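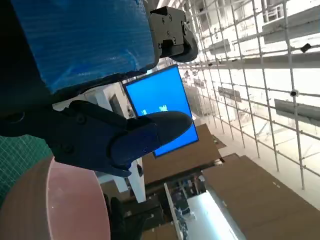

**Unit 4: Household Food Waste and Distant Need**
Notes revised 2025-01-28. Read before the tutorial; bring the Kulel worksheet.

## 4.1 The substitution claim

The substitution claim holds that food left uneaten in one household is food withheld from another. As a statement about a single meal it is false. A cooked portion has no route to a distant recipient, and eating it does not create one.

The claim can be restated at the level of demand. If a household buys less, aggregate demand falls by a small amount, and price may respond. Whether the response reaches a low-income buyer elsewhere depends on:

- how far the local market is tied to the traded price
- storage and transport costs
- tariffs, subsidies and export controls
- the income of the buyer at the far end

In most cases the last item dominates. Students should be able to explain why a region can export grain during a shortage.

## 4.2 Terms

**Food loss**: edible mass leaving the chain before retail. Includes spoilage in storage and damage in transit.

**Food waste**: edible mass discarded at retail or by the consumer. Peelings and bones are excluded in this course, although some sources count them. Check the definition before comparing two sources.

**Entitlement**: the set of goods a person can command through wages, production, trade or transfer. A failure of entitlement can occur with no fall in supply.

## 4.3 Worked case: Plendska

Plendska is the model town used in Units 4 and 5. Its kitchen diary covers 237 households over January. Recorded edible waste was 2641 kg.

Mean waste per household = 2641 / 237 = 11.1 kg for the month.

Two cautions apply. Diaries under-report, as participants alter their behaviour while recording it. The mean also conceals a skewed distribution; a few large households account for much of the total. Report the median wherever the raw data allow.

The neighbouring town of Gedum ran the same diary with 325 households but counted peelings. The totals cannot be compared without adjustment.

## 4.4 Aid in kind and aid in cash

Shipped food is visible to donors and easily audited. It is also slow, and can depress the price received by local growers. Cash moves faster but requires a functioning market within reach of the recipient. The Nägeli handout sets out the decision table; learn the row headings.

## Tutorial preparation

1. Restate the substitution claim so that it is defensible. Maximum 2 paragraphs.
2. List the adjustments needed before Gedum and Plendska can be set side by side.
3. Complete part B of the Kulel worksheet, showing units at each step.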